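Looking After Zippered Sports Cases (Paddles, Rackets and the Rest)

Posted 31 May 2018 in Closets & Gear

We play a good deal of table tennis in this house, mostly down in the basement and on winter evenings over at the Kenley rec hall, and I have come to have opinions about the cases. A decent padded cover will outlast two or three paddles if you treat it kindly, and most of the ones that end up in the trash only needed a good cleaning or a new cord on the zipper.

Start by emptying it completely. Unzip it all the way around, turn it upside down over the sink and give it a few pats, and then run the crevice tool of the vacuum along the inside seam, where the crumbs and bits of old rubber like to collect. If there's a mesh panel, vacuum that from both sides with the soft brush on. Please don't pick at mesh with your fingernails! I did that to my first one and the hole just kept growing.
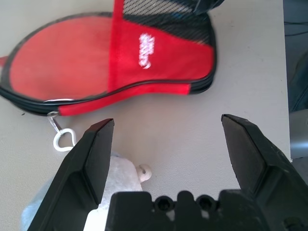
For the fabric itself I mix a teaspoon of mild dish soap into 500 ml of lukewarm water (two cups, near enough) and work it in with an old toothbrush, using small circles and hardly any pressure. Red fabric can bleed, so try a hidden spot first and dab it with a white rag. Go gently over anything embroidered, always in the direction of the stitches, and blot it with a towel when you're through. I would keep the whole thing out of the washing machine, padding and all, though I know plenty of people who chance it.

Leave the case open to dry for 18 hours, standing up on its edge if it will stay that way. Mine goes on the shelf over the dryer. No radiators, no hair dryers.

Now, zippers. The curve around the head is where they stick, and a plain white candle rubbed along both sides of the teeth does wonders. Run the slider back and forth 8 times or so and wipe off the extra wax. If the pull tab is too small for cold fingers, thread a loop of cord through it, 11 inches before knotting, and melt the ends if the cord is nylon. A shoelace works fine too.

One more thing, and then I'll let you go: put the paddle away dry. A quick wipe with a barely damp sponge, a few minutes on the table, and then into the case.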